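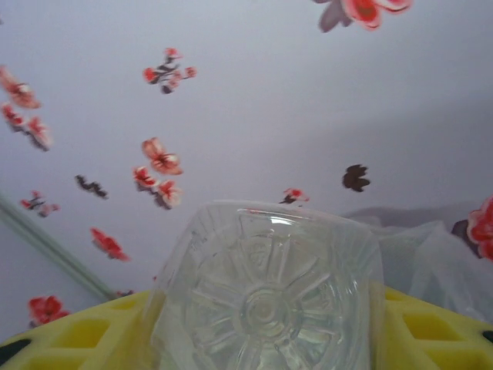 4장. 손목 카메라 인식 및 파지 제어 설정

최종 업데이트: 4월

검색어를 입력하세요 검색

이 장에서는 Okavau 제어 소프트웨어에 손목 카메라를 등록하고, 투명 용기를 잡기 위한 인식 모델과 파지 판정 값을 설정하는 순서를 설명합니다. 로봇 암의 기계적 설치와 비상정지 배선은 2장에서 다루었으므로 여기서는 반복하지 않습니다. 플래너로 Endex를 쓰는 구성을 기준으로 하며, Weritz 플래너를 쓰는 경우에는 4.4절의 항목 이름이 다릅니다. 부록 C의 대조표를 함께 보십시오.

4.1 시작하기 전에

- 제어 PC와 그리퍼 컨트롤러의 전원이 켜져 있고 상태 화면에 두 장치가 모두 "연결됨"으로 표시되어야 합니다.
- 관리자 계정으로 로그인합니다. 작업자 계정에서는 인식 탭이 읽기 전용으로 열립니다.
- 이전 버전에서 만든 프로파일이 있으면 먼저 내보내기로 백업합니다. 구버전 프로파일은 불러올 때 자동 변환되며, 변환된 파일은 구버전에서 열리지 않습니다.

주의: 설정 중에는 속도 제한을 켜 둡니다. 4.5절의 시험 동작을 마칠 때까지 해제하지 마십시오.

4.2 카메라 등록

1. 설정 > 장치 > 카메라 추가를 선택합니다.
2. 목록에서 손목 카메라를 고르고 설치 위치를 "그리퍼 기준"으로 지정합니다. "베이스 기준"으로 두면 암이 움직일 때마다 물체 좌표가 따라 움직입니다.
3. 미리보기를 열고 양쪽 손가락이 화면에 대칭으로 들어오는지 확인합니다. 한쪽만 보이면 브래킷의 회전 방향을 고친 뒤 이 단계를 다시 합니다.
4. 노출을 수동으로 바꿉니다. 자동 노출에서는 카메라가 천장이나 밝은 벽을 향할 때 물체 윤곽이 약해집니다.
5. 손-눈 보정을 실행합니다. 보정판을 작업대에 고정하고 안내에 따라 자세를 바꿔 가며 촬영합니다. 자세는 최소 8개가 필요합니다.
6. 결과 창의 재투영 오차가 2픽셀 이하이면 저장합니다. 넘으면 오차가 큰 자세를 목록에서 지우고 그만큼 다시 촬영합니다.

참고: 보정 파일은 카메라 일련번호에 묶여 저장됩니다. 카메라를 교체하면 같은 기종이라도 보정을 새로 해야 합니다.

4.3 손가락 마스크

파지한 물체를 분할할 때 손가락 영역이 섞이지 않도록 마스크를 만듭니다.

1. 그리퍼를 비우고 완전히 엽니다.
2. 인식 > 마스크 > 새로 만들기를 누릅니다.
3. 소프트웨어가 그리퍼를 천천히 닫으면서 손가락 윤곽을 기록합니다. 진행 중에는 손을 넣지 마십시오.
4. 기록이 끝나면 슬라이더로 개폐 위치를 바꾸며 마스크가 손가락을 따라가는지 봅니다.

노란색 격자형 손가락은 구멍 사이로 뒤쪽 배경이 비칩니다. "구멍 채우기"를 켜면 격자 전체가 한 덩어리로 처리됩니다. 이 옵션을 끈 상태에서는 구멍 안의 배경이 작은 물체로 검출되는 일이 있습니다. 유연한 손가락은 물체를 누르면 모양이 변하므로 마스크 여유 폭도 기본값보다 한 단계 넓게 잡습니다.

4.4 투명 용기 프로파일

투명한 플라스틱 병은 몸통을 통해 배경이 보이고, 깊이 값도 비어 있는 곳이 많습니다. 일반 프로파일 대신 다음과 같이 설정합니다.

1. 인식 > 프로파일 > 투명 용기를 복사해 새 이름으로 저장합니다.
2. 검출 기준을 "윤곽+하이라이트"로 바꿉니다.
3. 병을 거꾸로 잡는 공정이면 "바닥면 특징 사용"을 켭니다. 바닥의 방사형 리브가 카메라 쪽을 향할 때 그 중심을 병의 축으로 사용합니다.
4. 배경 억제를 "강"으로 둡니다. 꽃무늬처럼 색이 진한 장식이 있는 벽이나 천장은 윤곽 점수를 높여 오검출의 원인이 됩니다.
5. Endex 플래너 탭에서 접근 각도 상한을 45도로 입력하고 적용을 누릅니다.

주의: 비닐봉지나 얇은 시트는 투명 용기와 비슷한 점수를 받을 수 있습니다. 작업 영역에 이런 물체가 들어오는 경우에는 "형상 고정" 옵션을 함께 켜십시오.

4.5 파지 판정과 시험 동작

1. 빈 병 하나를 작업대에 놓고 시험 > 단일 파지를 실행합니다.
2. 손가락이 닫힌 뒤 로그 창에 GRASP_OK가 표시되는지 확인합니다. GRASP_WEAK가 나오면 목표 힘을 한 단계 올립니다. 병이 찌그러지면 한 단계 내립니다.
3. 판정 대기 시간은 1,000ms로 둡니다. 더 짧게 설정하면 손가락 변형이 멈추기 전에 판정이 끝납니다.
4. 시험 > 자세 변경을 실행해 손목을 돌린 상태에서도 윤곽이 유지되는지 봅니다. 화면이 번지면 손목 회전 속도를 낮추거나 노출 시간을 줄입니다.
5. 이상이 없으면 프로파일을 잠그고 속도 제한을 해제합니다.

시험 로그는 프로파일 폴더의 log 아래에 저장됩니다. 문의할 때 이 폴더와 보정 파일을 함께 보내 주십시오.

프로파일 담당: Melaniia Derkach
플래너 연동 담당: Ezequiel Villanueva

4.6 자주 나오는 경고

W-CAM 보정 불일치: 등록된 일련번호와 연결된 카메라가 다릅니다. 4.2절을 다시 수행합니다.
W-MASK 범위 초과: 손가락을 교체한 뒤 마스크를 갱신하지 않았을 때 나옵니다.
W-PLAN 경로 없음: 접근 각도 상한이 너무 작거나 충돌 모델에 불필요한 물체가 남아 있습니다. 충돌 모델을 비우고 다시 스캔합니다.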